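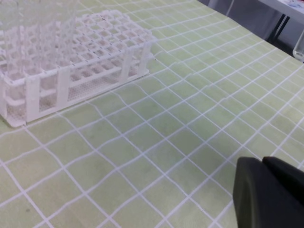
The Trolleck is the rack we kept coming back to when we were stocking our shelves for school labs, seed savers and home tinkerers, and it has earned its place as our everyday favorite. It's white plastic, it's light, and you can pick it up with one hand while the other is busy with something else. The top deck is a lattice of square openings, with a second layer of square holes under it, so a tube passes through two levels on its way down and has something to lean on at both. At the bottom is a base panel full of tiny round holes. Set it on a pale green grid like ours and you get a nice clear look at how open the whole thing is — there's hardly a solid surface on it apart from the uprights.

That openness is what we like best. Air gets in from every side, and rinse water has somewhere to go. You can wash a batch of tubes, shake them out, stand them in the rack and leave it beside the sink overnight. We still suggest a folded towel underneath for the first hour (the water does have to end up somewhere!).

Why square holes?

People ask us this a lot, usually because the rack they had in school had round ones. A round tube in a square hole touches the sides at a few points only, so it slides in and out easily, even with a paper label wrapped around it. Labels on tubes in tight round holes get scuffed and start to peel at the corners. The trade-off is a little bit of lean. A narrow tube may not stand perfectly straight, and if you're the kind of person who wants every rim lined up, you'll notice. It doesn't bother us, but we'd rather you knew before you ordered.

The plain rows also make it easy to keep track of things. Leave a gap between two groups, put the controls at one end, work from left to right. Several of the teachers who buy from us stick a strip of masking tape along the front and write on that, and the tape peels off again without much fuss if you don't leave it there all semester.

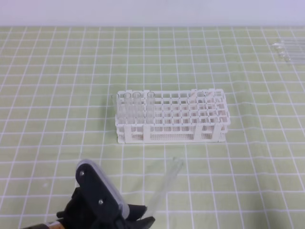 Glass or plastic tubes are both fine. Glass gives the rack more weight, which helps it stay put on a slick bench, and clear glass is so much nicer to look through when you're comparing colors or waiting for something to settle. If you're only using a few tubes, you can keep them together at one end for easy reach, but spread the full ones out once you're ready to carry the rack across the room. Use two hands for that. Hold it by the ends, low down, and keep your fingers off the lattice so you don't nudge a tube from below.

Putting it together

The rack comes flat in the box. The ends and posts click into the base first, then the decks go on top. Start every corner before you press any of them home — if you snap one side all the way down first, the other side fights you. It takes a few minutes the first time and no tools at all. The clicks are firm, and we don't recommend taking it apart again every week. Ours have stayed together since the day we built them.

Cleaning

Warm water, dish soap and a soft brush. An old toothbrush is perfect for the base panel, where dried drips like to hide in the little holes. Skip scouring pads, which leave scratches that hold stains. White plastic does show dye, so if you work with food coloring or beet juice, rinse it the same day. Please keep it away from burners and hot plates, and let heated glass cool before you put it back in the rack.

Ordering

Trolleck test tube rack, white, flat packed
Item number: 141
Sold singly or in a set of 3
Classroom carton: 15 racks
Tubes are sold separately

We also carry plain glass tubes from Akpan, in cartons of 200, and they're the ones we reach for on our own bench. Jumska makes a bottle brush with a bendy neck that gets right down into the curve at the bottom of a tube, and it's worth adding if you've been making do with a twist of paper towel. For work surfaces, have a look at the Drandesari page, where we list the grid covers and plain covers together.

If you already own tubes and aren't sure they'll fit, measure across the widest part of the body, then check the rim too if it flares out. Send us both numbers along with the length and we'll try a matching one in the rack for you before you buy. Racks can come back within the month if they're clean and in one piece, and you don't need to take them apart to fit them in the return box.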